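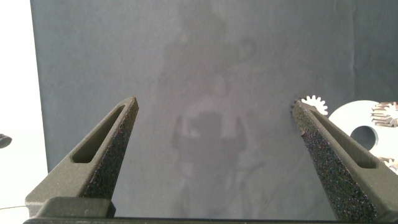 齿轮类小件平行夹取单元作业规范：衬垫、腕部相机与布景的设置步骤

适用版本：Werneo 控制软件现行版，Vinance 两指夹爪
修订日期：2022年7月19日 星期二
所属项目：Negash

一、范围

本页规定 Negash 项目中齿轮、垫圈、圆盘等小件夹取作业的准备、标定、运行和记录方法，适用于装有腕部相机的两指夹爪单元。焊接、打磨、上下料机床等单元不适用。双臂协同作业另见对应页面，其中关于衬垫和布景的条款与本页相同。

本页不代替风险评估。单元首次投入使用、更换机械臂型号、更换夹爪型号或改变围护方式时，应先完成风险评估，再执行下列步骤。风险评估的一般方法参照 ISO 12100，机器人本体及集成的安全要求参照 ISO 10218 系列。人员需要在运行中进入工作区的，还应考虑协作运行的相关要求，并由单元负责人确认。

文中“应”表示必须执行，“宜”表示推荐执行，“可”表示允许。偏离“应”的条款须在记录表的偏离栏写明条款号和处理方式。

二、术语

指体：夹爪的两个刚性手指，不含衬垫。
衬垫：贴附在指体内侧、与工件接触的柔性或颗粒状材料。
布景：铺设或张挂在工作区后方和下方的单色遮挡面，布质、纸质均可。
空爪画面：夹爪张开、两指之间没有工件时腕部相机输出的画面。
参考画面：标定通过后保存的空爪画面，供后续比对使用。
批次：同一种工件、同一副衬垫、同一次标定条件下的连续运行。

三、准备工作

3.1 断开与挂牌

更换衬垫、紧固指体或触碰相机线缆之前，应使机械臂停在维护位，按下急停，断开夹爪供电，并在控制柜上挂牌。只按示教器上的暂停键不算断开。

维护位应满足三个条件：夹爪离台面有足够的操作空间；关节不处于奇异位形附近；断电后制动器保持，手臂无下坠。第三项每次换班后验证一次，方法是断开驱动后观察末端是否移动。发现移动的，停用并报修，不得用垫块支撑后继续作业。

气动夹爪另需排空残压。电动夹爪断电后如仍有保持力，先按夹爪手册的手动释放方法松开，不得用螺丝刀或其他工具撬动指体。

3.2 工具和材料

下列物品在开始前备齐，放在围护之外的工具车上：

扭力扳手及与指体螺钉匹配的批头
衬垫，同一批号，左右各一片，另备一副
无绒布
异丙醇
塑料刮片
标定板
备用布景一幅
非磁性镊子
记录表

异丙醇使用时保持通风，远离热源。湿布擦拭后待表面完全挥发再贴衬垫。

3.3 工件状态

金属齿轮应去除防锈油。塑料齿轮和塑料圆盘不得用溶剂浸泡，用干布或微湿布擦拭即可。齿缘有明显毛刺的工件单独放置，不进入批次。

金属件与塑料件允许在同一工作区出现，但来料区应分格。散堆来料时，金属齿轮之间常有轮齿相互嵌合，夹取一件可能带起另一件。遇此情况按 7.3 处理。

四、衬垫的检查与更换

4.1 检查

每批次开始前检查一次，批次中途按 4.4 的间隔复查。检查内容：

边缘有无翘起
表面颗粒有无成片脱落
接触区有无发亮、压平或切口
左右衬垫厚度是否一致
指尖处衬垫是否超出指体端面

前三项用目视和指腹检查，戴丁腈手套。厚度用塞规或卡尺测量，测点取靠近指尖、中段和靠近根部三处，避开压痕中心。测量时卡尺不要夹紧，以刚好接触为准，泡棉类材料受力即变形。

黑色衬垫表面的颗粒会产生细小反光，这类反光本身不作为缺陷。判断磨损应看颗粒是否成片缺失。以往有把反光点减少直接判为磨损的记录，复核后发现只是照明角度变了，故检查时应固定灯位。

4.2 拆除

从衬垫靠指根一端起揭，方向与指体长边平行，缓慢拉开。残胶用塑料刮片清除，再用蘸异丙醇的无绒布擦拭。不得使用金属刀片。指体上开有长槽的，残胶容易被推入槽内，刮除时由槽边向外，不要横跨槽口。

擦拭完成后检查长槽内部。槽内若卡有碎屑或细小零件，用非磁性镊子取出。不得用压缩空气直吹，碎屑可能进入夹爪传动部分或落到相机上。

4.3 粘贴

（1）将新衬垫不揭底纸放在指体内侧试位，确认长度和宽度。
（2）揭开指尖一端的底纸，对齐端面。
（3）由指尖向指根逐段压实，每段压紧后再揭下一段底纸。
（4）重复以上步骤完成另一侧。
（5）手动合拢两指，检查两片衬垫是否平行接触。
（6）张开两指，静置 48 分钟后再施加夹持力。

第（5）步只做轻触合拢。两片衬垫若在指尖先接触而根部留缝，先检查指体螺钉，再检查厚度，不得在衬垫下面垫纸或胶带找平。

左右衬垫应同时更换，即使只有一侧磨损。拆下的衬垫装袋，写明批号和累计夹取次数，保留到本批次数据验收完毕。

4.4 复查间隔

金属齿轮每夹取 126 次复查一次衬垫；塑料齿轮和圆盘可放宽到每夹取 814 次。混合来料按金属齿轮执行。达到次数时如正在执行一次夹取，待该次动作完成、手臂回到待机位后再停。

次数由 Werneo 自动累计。更换衬垫后应在界面中手动清零，清零操作写入日志。忘记清零的，不得凭估计补填，从发现之时起按新衬垫重新检查并登记偏离。

五、腕部相机设置

5.1 安装

相机支架的螺钉按支架手册规定的扭矩紧固，紧固后做防松标记。线缆沿腕部走线时应留出关节全行程所需的余量，并在靠近夹爪处固定一点。固定点与夹爪底座之间的线段不得进入两指开合的范围。

检查方法：夹爪全开、全闭各一次，末端关节转到正负极限各一次，观察线缆是否拉直、折叠或扫过指体。任一情况出现，调整固定点后重做。

5.2 视野

腕部相机的视野应同时满足：

夹爪全开时，两个指尖均在画面内
两指之间的空隙不被线缆或支架遮挡
指体占用的画面面积在整个批次中保持不变
工件从进入两指之间到被夹住，接触部位可见

指体下部和底座被画面边缘截去是允许的，指尖不允许。指尖高低略有差异可由相机安装角度造成，标定时一并修正；若夹爪在机械上确有高低差，应先处理机械问题。区分两者的方法是把两指轻触合拢，用直角尺靠在指尖端面上。

5.3 曝光

工作区一侧有白墙、窗户或灯箱时，自动曝光容易受亮区影响。批次运行中应关闭自动曝光、自动白平衡和自动增益，按下面的顺序设定手动值：

（1）将手臂移到来料区上方的标准观察位。
（2）先调照明，使指体侧面可辨，暗色衬垫的边缘与布景能够分开。
（3）调整曝光时间，使白色工件的轮齿不溢出。
（4）检查暗处，底座附近可以偏暗，但指尖到工件的区域不得死黑。
（5）记录曝光时间、增益和灯位编号。

白色塑料齿轮与金属齿轮同时出现时，以白色齿轮为准设定上限。金属齿轮表面局部高光可以接受，连成片的高光不可以。背景白墙过曝不影响判定，但过曝区不得与工件轮廓相连。做不到时，移动布景或加遮光板，不要靠降低曝光解决。

5.4 参考画面

标定通过后，夹爪全开，在标准观察位保存参考画面。此时工作区内可以有工件，两指之间不得有工件。文件名由系统生成，不手工改名。

每次开机后先采集一幅空爪画面，与参考画面比对指尖位置。指尖偏移超过项目设定的阈值时，重新标定。比对只看指体区域，不看背景。

六、布景与照明

6.1 布景

布景宜用深灰或蓝灰哑光材料。纯黑材料不宜与黑色衬垫同用，两者在暗处难以区分。布景应覆盖手臂在夹取过程中所有观察位所能看到的后方区域；确实无法覆盖的部分在记录表中注明方位，并在整个批次中保持原样。

铺设后检查折痕、色斑和透影。轻微折痕可以接受，但折痕不得落在来料区正上方。低对比度的影子和斑纹应特别留意，它们目视不明显，经图像增强后可能出现清晰轮廓，被检测程序当作物体。检查方法是在 Werneo 中打开对比度拉伸视图，逐个观察位查看。能确认来源的，消除来源；不能确认来源的，在记录表中标出位置，并将该区域加入检测屏蔽范围。

屏蔽范围不得覆盖来料区和放置区。若疑似影像正好落在这两个区域，更换布景。

6.2 照明

主光宜从一侧漫射照入，另一侧用反光板补光。不宜使用正对夹爪的点光源。灯具预热 14 分钟后再设定曝光，批次中途关灯的，重新预热。

频闪灯具须与相机快门匹配。画面中出现横纹或整体明暗起伏时，先查灯具，再查曝光设定。

6.3 无关物品

运行前清走与作业无关的工具、包装和水杯。固定在墙面或架子上、无法移走的物件，在记录表中画出大致方位。批次运行中不得新增或移走，包括处于画面边缘、只露出一部分的物件。

七、运行

7.1 空载检查

（1）清空人员，关闭围护，复位急停。
（2）以低速模式执行一次完整轨迹，不夹工件。
（3）确认夹爪在下探位不接触台面、圆盘或堆叠的齿轮。
（4）确认指尖外侧与相邻工件之间留有间隙。
（5）恢复设定速度，再空载执行一次。

第（4）项容易遗漏。两指张开时占用的宽度大于工件本身，目标件旁边有较大的圆盘或成堆齿轮时，指体外侧可能先碰到邻件。碰撞检测的阈值通常不足以识别对一枚小齿轮的推挤，因此不能依靠碰撞停机来代替间隙检查。

7.2 夹取参数

夹持力从低值开始，逐级增加，以提起后不滑动为准，再加一级作为余量。塑料齿轮另设上限，夹持后取出检查轮齿有无压痕，有压痕即退回一级。

齿轮优先夹持端面或轮毂。必须夹持轮齿外缘时，使两侧衬垫各压住至少两个齿顶，并降低提升速度。带中心孔的圆盘可夹外缘，也可按工艺要求单指入孔；后一种方式须另行编写轨迹并单独做空载检查，衬垫在孔缘处的磨损按金属齿轮的间隔复查。

叠放的齿轮从最上层取起。视觉系统不能分清上下层时，停止自动夹取，转人工处理。

7.3 异常处理

带起邻件：手臂原位停止，缓慢下降至邻件触台，张开，回待机位。不得在空中抖落。
滑落在工作区内：记录一次失败，继续运行，落点在轨迹通道上的除外。
滑落在轨迹通道上：停机，进入前按 3.1 断开，用镊子取出。
工件卡入指体长槽：停机，断电，取出后检查槽边和工件齿面。
衬垫翘边：立即结束批次，更换后重新采集参考画面。
画面丢失：手臂停止，不允许凭上一帧继续下探。
线缆被带入两指之间：急停，检查外皮，外皮有压痕的线缆一律更换。

同一批次内，同类异常连续出现三次的，结束批次并查找原因。

7.4 人员

运行中围护门关闭。需要就近观察时使用低速模式，示教器由进入者本人携带，使能开关保持在手中。不得由外部人员代为操作。

长发束起，不戴织物手套靠近夹爪。夹爪的夹持力虽小，指体与底座之间仍有夹点，手指不得伸入。

八、记录

每批次填写一份记录表，内容包括：

批次号
工件种类和材料
衬垫批号、装贴时间、累计次数
相机手动参数
灯位编号
布景编号及屏蔽区域
参考画面编号
异常次数和类型
偏离条款

异常次数由日志导出，不手填。日志与记录表不一致的，以日志为准，并在备注中说明。

Miltar 归档服务器在批次结束后自动收取日志和画面。上传完成前不得关闭控制柜电源。一个完整批次的数据近 48 GB 时，上传可能跨越换班，交接人应在交接栏签字，接班人确认上传状态后再断电。

不得删除失败的夹取片段。后续分析需要剔除的，在标签中标记，原始数据保留。画面中出现人员面部的，按项目隐私规定处理后再归档。

九、常见问题

衬垫刚换好，夹取成功率下降
先核对静置时间。时间足够的，检查指尖处衬垫是否超出端面。新衬垫比旧衬垫厚，夹爪闭合位置会改变，按位置而不按力判定夹持成功的程序需要重新设定判定值。

参考画面比对总是不通过，重新标定后仍然如此
检查支架防松标记，再检查指体螺钉。两处都正常时，查看夹爪是否真正到达全开位。部分 Vinance 夹爪上电后的第一次张开不到位，应执行一次回零后再采集。

检测程序在没有工件的位置报出目标
按 6.1 打开对比度拉伸视图，对照报出的坐标查看布景。同时检查画面边缘是否有只露出一部分的轮齿，边缘残缺目标应在检测设置中关闭。

小齿轮被指尖遮住一部分，无法识别
抬高观察位或旋转末端，使指尖与目标错开后重新采图。不要在部分遮挡的画面上手工补框用于当次夹取。

金属齿轮与白色圆盘相互重叠，轮廓分不开
降低补光，保留一侧主光，使金属件边缘出现阴影。仍无法分开时转人工处理，并在异常类型中选“重叠”。

十、收尾

批次结束后，夹爪张开到全开位，手臂回维护位。长时间合拢存放会使衬垫留下永久压痕。工件按材料分盒，金属齿轮重新涂防锈油后入库，塑料件避光存放。布景不卷不折，挂回原架；当班发现新折痕的，在布景编号后加注。

上传状态确认后，依次关闭灯具、Werneo 和控制柜电源，摘牌，签字。

本次修订内容：4.4 区分金属与塑料件的复查间隔；6.1 增加对比度拉伸检查；7.3 增加工件卡入长槽的处理。6月以前按旧版登记的批次不追溯。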